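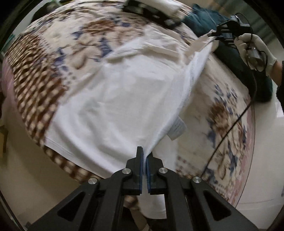

Cedden changes its puppy shampoo and adds a paw balm

Posted Sep 3, 2021

Readers who use Cedden products on their dogs will see a few changes on the shelf this fall. The company has reworked its puppy shampoo, dropped one of its two conditioners, and added a paw balm in a screw-top tin. We stock the full line at the Nurken counter, and we have been using the new versions in the wash room since they arrived.

The puppy shampoo is the one most people ask about. The old formula had a strong oatmeal scent that some owners liked and some did not. The new one has no added scent. It is thinner than before and comes out of the bottle faster, so go easy the first time. A small dog needs a spoonful or so, mixed into a cup of warm water before it goes on the coat. It lathers less than the old one. Less lather does not mean the dog is less clean, and it rinses out of a thick undercoat in noticeably less time.

Cedden says the puppy shampoo can be used from the age of eight weeks. We still suggest a damp cloth for very young pups unless they have rolled in something. If your puppy has a skin condition or is on a flea treatment, check with your vet before changing anything. Some spot-on treatments should not be washed off for a set number of days, and the leaflet in the box will give the number.

The conditioner that is going away is the heavy one in the green bottle. We have 6 bottles left and will not be able to order more. If you have a long-coated dog and rely on it, the nearest match we have found is the leave-in spray from Zulletti. It is lighter, so it needs to be worked in by section with a comb, and it costs a little more per ounce. For spaniels and setters we have been using it on the ears and the backs of the legs, where mats start, and leaving the rest of the coat alone.

The paw balm is new. It is a firm wax that softens in the hand. Rub a little into each pad in the evening, when the dog is settled, and wipe off what is left so it does not end up on the floor. It is meant for dry or rough pads. It should not go on a cut or a cracked pad that is bleeding. Dogs will lick it, and the label says small amounts are fine, though one of our regulars' beagles took the whole tin out of a coat pocket and had an unhappy night. Keep the lid on and keep it up high.

Prices

The puppy shampoo stays at the same price in the standard bottle. The large bottle goes up by 2 dollars. The balm is sold in one size only. Anyone on the Gündoğdu loyalty card gets the usual discount on all three, and points from last year are good through the end of April.

A note on brushes

Several people have asked why the slicker brushes they bought from us in the spring are losing pins. We looked at the ones that came back and most had been left wet in a drawer. The backing swells and the pins work loose. Pull the hair out after each use, shake the brush, and lay it pins down on a towel until it is dry. If yours is shedding pins and you have looked after it, bring it in with the receipt and we will swap it.

We are also asked how often a dog should be bathed. Short-coated dogs that stay mostly indoors can go a couple of months. Dogs that swim or spend the day in fields need a rinse more often, but plain water is enough for most of those. Brush before the bath as well as after – a mat that gets wet pulls tighter, and then it usually has to be cut out.

Wash room bookings

The self-service tubs are open again on the normal schedule. A slot is 40 minutes, including drying. Please leave the last few minutes for clearing hair from the drain trap, as the left-hand tub backs up quickly. Towels are included. Bring your own shampoo if your dog is used to it, or use ours from the pump on the wall, which is now the new Cedden formula in both tubs.

The nail trimming list has grown to 133 dogs, and the wait is about three weeks. If your dog only needs the dewclaws done, say so when you call, and we can often fit that in at the end of a tub slot. Cats are still by phone only, and they need to arrive in a closed carrier.

Empty Cedden bottles can be returned to the bin by the door. Take the pumps off first – those go in the regular trash.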